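A day at Sendstead, in search of Harriet Grustirance

I'd been promising myself a trip to Sendstead for years, ever since I picked up a battered copy of The Salt Pasture for pennies and read it on a train, missing my stop. So when the Grustirance house had its open day I was there before the gate was unlocked, with a flask and far too many sandwiches.

For anyone who hasn't met her, Harriet Grustirance was born in 1843 and wrote one good novel, two bad ones and a huge pile of nature diaries. It's the diaries people come for now. She walked the marsh behind the house in all weathers and wrote down what she saw, quite bluntly, with none of the swooning you get from some of her neighbours. She once gave a whole page to a dead heron and then a line and a half to her sister's wedding!

The tour began in the study, a narrow room on the north side that must have been perishing in winter. Maximiliano Calvo took us round. He has been editing the diaries for the Seol Press edition and clearly knows them by heart - he'd stop halfway up the stairs to quote a bit, and the whole queue would stop behind him.

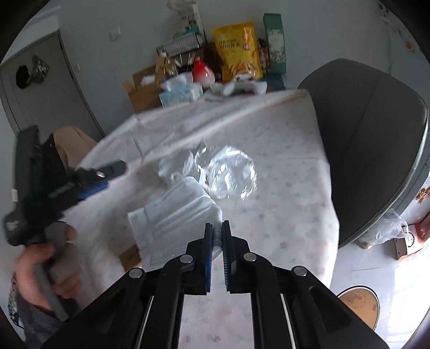
How much of the diary has been printed so far?

Two volumes, which take her as far as the move from Zimbridge. The full run is 17 notebooks, and the third volume has been held up by the state of the later ones, where she took to writing in pencil and then wrote over it in ink going the other way.

We were allowed to look at one of those crossed pages under glass and I couldn't make out a word. Maximiliano read it off as if it were a bus timetable. It was a grumble about a boatman, mostly, and then a lovely bit on the sound of geese coming over in the dark, which I scribbled down and now can't read in my own handwriting either.

After that came the library. She owned up to 800 books at one time, but most were sold off when she died and the house has been buying them back as they turn up. I liked the gaps on the shelves. Her copy of White's Selborne is there, with rude remarks in the margins. 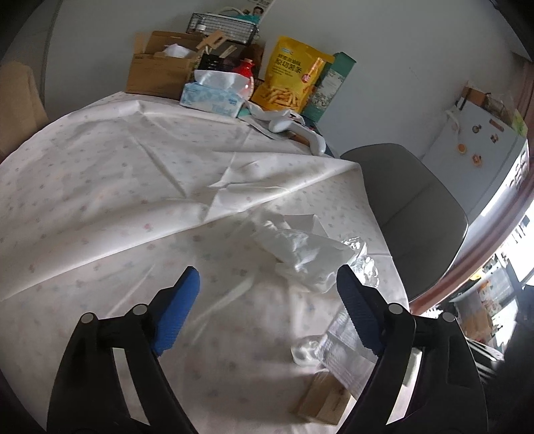

Lunch was soup in the old dairy, and then the walk, which for me was the best of it. You follow the sea wall out as far as the sluice and come back by the lane, and at a few points somebody reads the diary entry for that very spot. The heron page got a laugh. I got one wet foot and a bit of a sunburnt neck, and I had a long natter with a couple from Zimbridge who are trying to get a plaque put up on her first lodgings there. The council has lost their letter twice.

There's a small shop by the gate. I bought volume two and a postcard of the study, and resisted the tea towel. The house opens again in April, and if you go, wear proper boots and ask to see the crossed pages, as they don't always get them out.

Written up Aug 28, 2003, with the boots still drying on the back step.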